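Etham图书馆“旁观者札记”征文结束 入选篇目本月起分批刊出

2018-10-04

Etham公共图书馆与地方刊物《Pimentel》合办的“旁观者札记”征文已完成评审。征文面向一般读者,题目限定为作者在公共场所见到的陌生人及其日常举动,体裁为短篇随笔,不收小说与诗歌。主办方共收到来稿291篇,经两轮审读,选定25篇,自本月起在《Pimentel》的生活随笔栏分批刊出。

征文于8月截稿。按照章程,每位作者限投一篇,正文不得超过2,000字,须为未发表作品。文中出现的陌生人不得写出真实姓名、车牌号码、住址或其他可供辨认的信息;涉及未成年人的段落,须略去学校名称与上下学路线。初审阶段共退回140篇,退稿原因以超出字数为最多,其次为体裁不符,另有少数稿件因保留了可辨认信息,作者在修改期限内未作处理而退回。

评审由Rosimeire Brito主持。她长期编辑随笔类稿件,此次负责拟定评分细则。细则分为观察、结构、语言三项,其中观察一项所占权重最高。初审由两名审读员分别打分,分差过大的稿件交第三人复核。进入复审的稿件隐去作者姓名,按收稿编号排列。Brito在评审说明中写道,较好的来稿多把篇幅用在动作和对话上,作者本人的感想放得很少;分数偏低的稿件常在结尾两段转入议论,与前文所记之事关系不大。

从题材看,入选篇目以交通工具和候车场所为背景的居多,其余写到洗衣店、诊所候诊区、超市收银处和集市。一篇写Elmont线早班车上一名乘客每天替后上车的人留出靠窗座位,作者与其同车半年,没有交谈过。另一篇记录药房门前排队的两名老人如何就雨伞的放置方式反复商量。还有一篇全文只写一次红灯,作者坐在驾驶座上,看旁边车道的司机核对一张手写的购物单,绿灯亮起后两车各自转向。复审意见认为该篇时间跨度最短,细节密度较高,仅对开头作了两处删节。

入选作者Bernice Odoi此前没有发表过作品。她的文章题为《三号柜台》,写一名邮局顾客寄出包裹前数次拆开重封。Odoi说,初稿写到了包裹里可能装着什么,修改时全部删去,只保留柜台前能够看到和听到的部分。文章由原先的一千八百余字减至一千一百字,段落顺序未作调整。
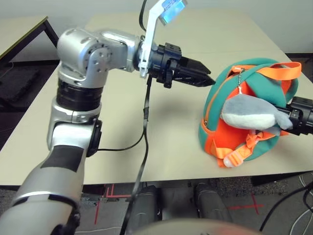

编辑方面,各篇由栏目编辑统一校订标点、数字用法和地名写法,方言词语保留原样,必要时在文末加注。凡改动涉及句意的,须取得作者书面同意。标题原则上不改,重名的两篇已由作者协商,其中一篇加了副题。刊出时署名可用本名或笔名,以作者提交的授权书为准。

稿酬由Domard文化基金承担,按篇计发,不另设名次。作者保留著作权,《Pimentel》取得一次性刊载权,图书馆取得馆内陈列及存档的使用权。如日后结集出版,须另行签订协议,目前尚无出版安排。

未入选的稿件,图书馆不保留副本。以纸本投稿的作者可凭收稿回执到一楼服务台取回,电子稿件在通知发出后删除。初审意见不逐篇寄送,进入复审而未入选的作者可书面索取简短评语,每人限一次。

首批刊出的文章包括《三号柜台》,后续各期篇目随刊公布。馆内阅览区同步提供单篇影印本,供读者就地阅读,不外借。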